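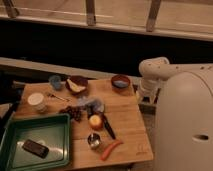
Photo: Hurnero

I've gone back to keeping the cutting board out all day. It's a light wood one and most of what I need for a snack ends up on it: the brown bowl with a wedge of fruit in it, the little blue cup, the white jar with the flat lid.

The dark green tray is where my phone goes, so I don't put it down in something sticky. I bought the tray in Clumdale in March and paid 50 for it, which was too much, but it wipes clean.

Next job is oiling the board.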